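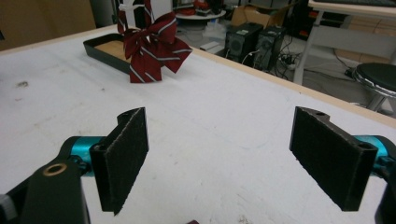
The hand-held gripper over the work table, with the striped bow tie at the tray.

Review: Sultaveck hand-held gripper, tried at the Warkico open day
16/01/2020

I went to the open day of Warkico because I wanted to hold the Sultaveck in my own hand before our workshop decides. From the brochure of Ukatel, who sells it, I could not understand how heavy it is or how it feels after one hour.

It weighs 420 grams. In the first minutes this is nothing, but after 58 minutes of lifting small things my wrist was tired. The visitor before me had the same complaint. A strap would help, and Ukatel told me that one is planned for December.

The fingers are what I liked most. They are wide black pads covered with something like felt, and each one sits on two teal joints. I have used rubber fingers for years and they pull thin fabric out of shape. With the felt I took the dark red bow tie by one wing and laid it in the shallow tray, and the folds kept their form. I did this many times -- it is a nice exercise, because a bow has no good place to hold it.

The felt has also a weak side. At the edges of the pads it becomes a little frayed, and loose fibers are not welcome when you work with light silk. A spare pair of pads costs 198 dollars, and I find this too much for two pieces of felt on a backing. The screws are easy to reach, at least.

The recording program, Nam, was less ready than the gripper. It stopped 2 times during my turn and we had to begin the task again. The people at the stand were patient and restarted it quickly, but I would not like to do this alone on a working day.

For soft goods I can recommend it. For hard or oily parts I would stay with rubber. We will ask for a loan unit before we pay -- Warkico lends them for two weeks, and you must write to them early.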